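Notes from the Flastdale Toy Library

Sorting week, and a word about old blocks

Dear members,

In May we close the lending desk for one week and go through all the shelves. It is my second year to organise this, and I want to tell you how it went, because several of you asked why the door was shut on Thursday when the light was on inside. We were there, on our knees, with the wooden toys.

The library has seventy members at present. Most of you borrow puzzles and dolls' furniture, and the train set is never at home. The blocks are another matter. They are the oldest thing we have, they came to us from three different households, and over the years they have become one big mixture. Sharada Menon began to separate them on Monday evening and was still separating them two days later. She says she doesn't mind, it is like shelling peas.

I grew up with blocks which my grandfather cut from the ends of planks. They had no paint. My brother and I knew each of them by the marks in the wood, and we quarrelled over one long piece which was good for bridges. When I came to this country and saw the painted sets in the shops, I thought they were too pretty to play with. My own daughter did not agree with me. She sorted hers by colour and put them to bed under a tea towel.

At the library we see both kinds of child. Some build upwards and are angry when it falls. Others lay the pieces flat in long roads across the carpet and do not build anything higher than a shoe. Sayaka Kuroda, who runs the Saturday play hour, told me that the road builders often stay longer. She lets them carry on past closing time if the parent is willing, and I am afraid I am the one who then waits with the key.

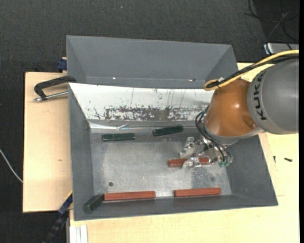 Green blocks and reddish-brown ones, six in all.

Now to the question of paint. Rhodri James brought us a box from his mother's attic in Prornden, very handsome, with the old lid still on. We thanked him and we did not put it on the shelf. With painted toys of that age we can't know what is in the paint, and small children put everything in the mouth. Rhodri was very kind about it. The box will stand in the glass cupboard by the entrance, where you can look at it, and he has written a small card with the story of who played with it. If you have something similar at home, please speak with us before you bring it.

For the sets which do go out on loan, we have changed a few things. Blocks will now travel in cloth bags with a number sewn on, in place of the cardboard boxes, which got soft at the corners. When you return a bag, please wipe the pieces with a cloth that is only a little damp and leave them to dry on a towel overnight. Do not put them in a bowl of water, and please not in the dishwasher. Wood swells, and then the edges become rough. If you find a splinter, don't sand it yourself. Put the piece on top in the bag, and tell whoever is at the desk.

Radomír Lukáč has offered again to do the repairs. He will be at the long table on the first evening after we reopen, from 7 o'clock, and he would be glad of company. You can bring a toy of your own as well, if it is wood and not too large. Last time somebody came with a rocking horse and it took up the whole evening, although the horse did look very well afterwards.

We have also said goodbye to some things. The shape sorter with the missing lid is gone, and so is the hammer bench, which Sivaprasad Thampi wished to defend but could not, as the pegs had become loose enough for a small child to pull out. He has found us another one, second hand, from a nursery that was closing. It is a little noisier than the old one. Parents in flats should perhaps think twice.

The Kos game is back after a long absence. It had been in the wrong bag since the winter. All the counters are there, but the rules are missing, so if any family has a copy at home, could you lend it to us for one afternoon? I tried to write the rules from memory and had three people correct me in three different ways.

Lending begins again next week at the usual hours. Loans that fell due while we were closed are extended by seven days, and there is no charge. The waiting list for the train set is on the clipboard by the door. Please write your telephone number clearly, my eyes are not what they were.

And if you have at home one small wooden signal, red, with a bent arm, it belongs to the train set and we would be happy to see it.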